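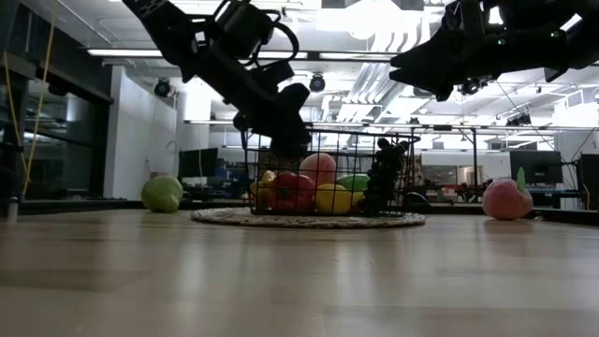

Two arms, one basket, the Brestdale room.

About Mellora

We collect examples for robots that learn by copying people. Conall Kinsella started the company doubting most of what he read about home robots, and he still does. Our fruit-and-basket set holds 3,668 recorded tries.
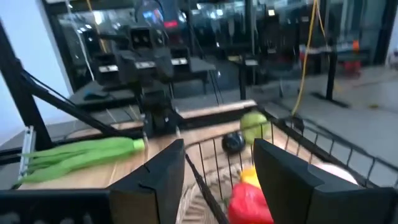 Of those, Maeve Coughlan threw out 1,707 – a clumsy try teaches clumsiness. Does the rest add up to a robot that can tidy your kitchen? We doubt it. Clients get the rejects too, if they ask. 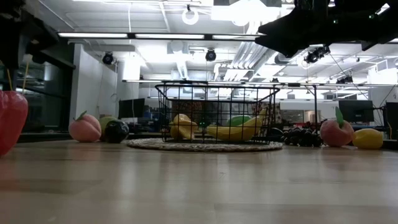 Where we are

Brestdale, with a smaller office in Viltville. Staff of 14.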